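How to fix a drawer that sticks

Posted 8 Feb 2018 by Aileen Evangelista
Filed under: Around the house, Wood furniture

Quick one today, I've got a houseful coming and three half-written posts. But I keep getting emails about sticking drawers so let's do it.

This is for old-style drawers. Wood sliding on wood, no metal tracks. If yours has metal slides, skip to the bottom.

What you need

Candle stub, plain white, no scent
Sandpaper, 120 and 220 grit
Pencil
Vacuum with the skinny hose
Wood glue and one clamp, maybe
Flashlight
Old towel

You probably own most of that. Total spend for me last time was a sheet of sandpaper.

Step 1. Empty it

All of it. Yes, the batteries and takeout menus too. Half the sticking drawers I get asked about are just overloaded, and the bottom bows down and drags on the frame. Empty it, slide it in and out a few times. Runs fine now? Then you're done, go put back half of what you took out.

Step 2. Get the drawer out

Pull it out most of the way, lift the front a little, keep pulling. If it stops dead there's a catch. Usually a small wood tab behind the front rail, turns sideways with a finger. Reach up inside and feel for it. Don't yank. I yanked on my Wisstead dresser and snapped the tab clean off, and then the drawer came out on my foot.

Got more than one drawer? Pencil a number on the back of each. They look the same. They are not the same.

Step 3. Look for shiny spots

Drawer upside down on the towel. Shine the flashlight low across the bottom edges of the sides (the runners). Rubbing leaves a mark, either shiny or dark. Check the top edges too, and the outside of each side near the back. Now look in the cabinet for the matching marks.

Can't see anything? Scribble pencil along the runners, put the drawer back, work it ten times, take it out. Where the pencil's smeared or gone is where it rubs.

Step 4. Clean

Vacuum out the opening. Get way in the back. I've found pennys, a hair clip, one whole pencil wedged crossways behind a drawer that hadn't closed right in years. Wipe the runners with a barely damp cloth and let them dry. If there's old gunky wax, scrape it off with a plastic card.

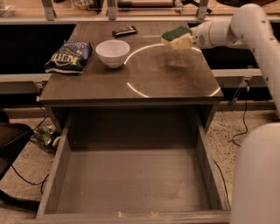 Step 5. Sand, but not much

120 grit on the marked spots only. Wrap it on a block so you don't round the edges over. Ten strokes, test, ten more, test. You can't put wood back. When it moves ok, go over it with the 220 and vacuum up the dust.

If it sticks in September and runs fine all winter, that's humidity. Go easy. Take off too much in damp weather and you'll have a rattly drawer when the heat comes on. I'd wait for a dry spell, or just wax and live with it.

Step 6. Wax

Rub the candle hard on every surface that slides. Runners, the strips inside the cabinet they ride on, top edges of the sides. You want to see a thin white film. Slide the drawer in and out until it quiets down, then one more coat.

No cooking oil. No spray lube either. Oil soaks in, grabs dust, swells the wood, and then nothing will finish right over it. Bar soap works in a pinch but it can pull in moisture, so candle is better.

Step 7. Loose joints

Still crooked? Grab opposite corners and twist gently. If it wiggles, the joints have let go. Scrape out the old glue, new glue in, clamp, measure both diagonals. Same number means it's square. Leave it overnight, don't rush this bit (I say, rushing).

Sagging bottom panel: on a lot of older peices it just slides out the back once you pull a nail or two. Flip it over, slide it back in, nail it. Instant fix, lasts for years.

If you have metal slides

Different animal. Vacuum, wipe with a dry rag, check every screw. Loose screw at the back is the usual one. If the screw hole is stripped, glue in a toothpick or two, snap off flush, let dry, screw goes back in tight. A bent slide isn't worth saving. Buy a pair in the same length and swap both sides.

How long does the wax last?

Depends on use. Kitchen drawer, I redo it every year. Guest room, I can't remember when I last did it.

Comments

Noel Lagman: Did step 6 on a nightstand, took 21 minutes including finding a candle. Works great. Does beeswax do the same job?

Aileen: Yes, beeswax is fine. Bit stickier at first, rub it in well.

Jennylyn Talavera: My drawer slides fine but tips down when it's open halfway. Sanding won't help that right?

Aileen: Right, don't sand. That's the gap above the drawer sides, there should be a strip up there that holds it level (the kicker). Probably worn or fell off. Glue a thin strip on, wax it, try again.

Märta Söderlund: Flipped the bottom panel like you said. One nail broke off in the wood, is that a problem?

Aileen: Nope. Leave it, put the new one an inch over.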